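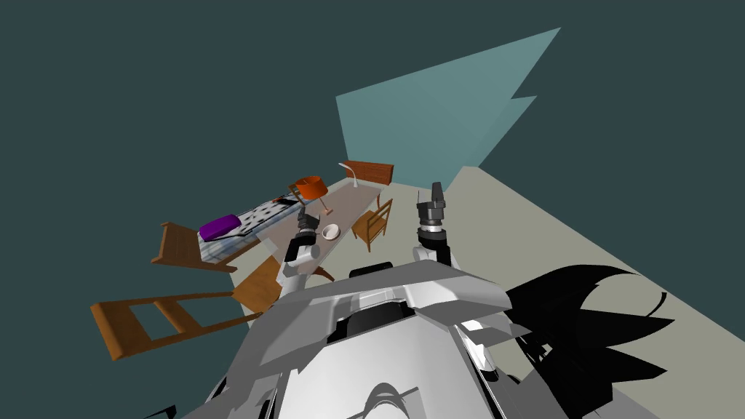

Hard Water and the Small Café: An Interview with a Water Treatment Technician

The technician has serviced filtration equipment for Ginell for 19 years. Most of the accounts are cafés and bakeries in the Mundov district, where the supply comes from limestone wells. We spoke between service calls, mainly on scale and why so many owners misread it.

"Hardness is calcium and magnesium in solution," the technician said. "You heat the water, the bicarbonate breaks down, and calcium carbonate deposits on whatever is hottest. In a café that is the boiler element."

A January test at one Mundov site returned 220 parts per million as calcium carbonate. The owner had been descaling twice a year and had replaced two elements. The technician fitted a softening cartridge with an adjustable bypass and set it to leave part of the hardness in place.

"Zero is the wrong target. Very soft water gives flat coffee and can be hard on copper. I blend back until the test reads where I want it, then I write the bypass setting on the housing."

Cartridge life is a frequent source of argument. Ginell rates the unit in gallons at a stated hardness, and the rating falls as hardness rises. At the site in question the working figure came to 700 gallons.

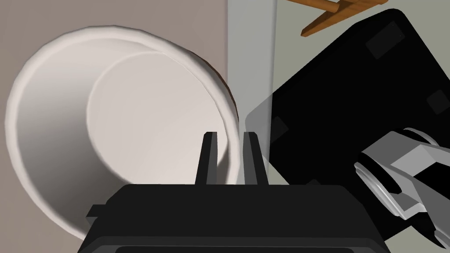 "People change them by the calendar. A slow shop wastes half the cartridge and a busy one runs three weeks past exhaustion. Put a meter on the line. Read it when you close."

The Pekard meter used on most of these jobs stores a running total and has no alarm. At the last visit it showed 586 gallons, so the cartridge stayed in.

Asked about magnetic conditioners, the technician was brief. "I have taken out several. The elements behind them were scaled. I don't install them."

Dissolved solids meters got a similar answer. They measure conductivity, and a softener that trades calcium for sodium barely changes the reading. "An owner tells me the softener is dead because the number didn't move. I do a drop test for hardness and it's fine."

The next call was at Boonyarit, a bakery with a steam oven on unfiltered supply.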